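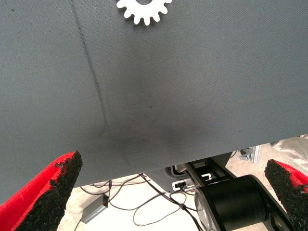 Iqra Soomro wants to know why I don't just buy a new cloth for the work table, and so do two other people in my mentions, so ok, thread time

First off, I like this one! It's gray, it's a twill, it's got some weight to it, and small parts don't skitter off it the way they do on a bare tabletop. White gear on gray cloth, I can find it in a second. On my old cream one I lost more bits than I want to talk about

The long crease is my current enemy. I've pulled the cloth tight, I've smoothed it with my hands, I've said things to it. Still there. Anything round I put down near it wants to go lean on it

Plan for tonight is a damp tea towel over the top and the iron on medium, pressing down and lifting (no sliding, sliding is how I stretched the last one out of square)

And yes, I know about the dark patch in the middle. Some of it might just be shadow, some of it I'm pretty sure is me and my elbows. The little reddish-brown speck I have no theory on. Rust? Tea? Taking guesses

@ everybody saying bleach: please no. I did that to a navy one back when I lived in Drarkdale and ended up with an orange continent on it

What I do use is dish soap in lukewarm water and an old toothbrush, working in from the outside of the mark. Then blot, then leave it alone, then go check on it after 11 minutes like a crazy person

Consuelo Segura says to brush along the diagonal of the weave and I'm going to try that, she's been right about every fabric thing so far (the vinegar, the pillowcase trick, all of it)

Somebody asked about the gear. It's for the Fodberg clock kit I keep going on about, 35 parts in the bag and a sheet of instructions that stops making sense halfway down. I like to lay everything out flat before I start, hence all this fuss over a piece of cloth

For the record I did price a replacement at Grosadance. They only had it in beige. BEIGE

ok the iron's heating up, back in a bit

Also if anyone has the second page of those Fodberg instructions, my DMs are open, mine came with page one twice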